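Chapter 6
Small Things and Where They Live

Every home I have ever known has had its pins, stamps and spare buttons – and, sooner or later, somebody on hands and knees hunting for them. In this chapter we'll take our time over small storage, beginning with a smoky see-through box set out on a white tabletop.
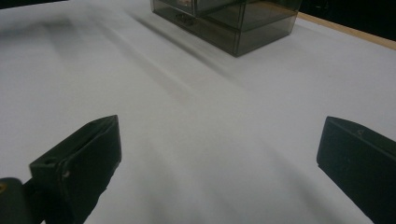 6.1 Seeing Through the Walls

Tinted plastic gives you a hint of what is inside, which is a great comfort on a busy morning! Before reading on, pick one drawer at home and write down what you think it holds.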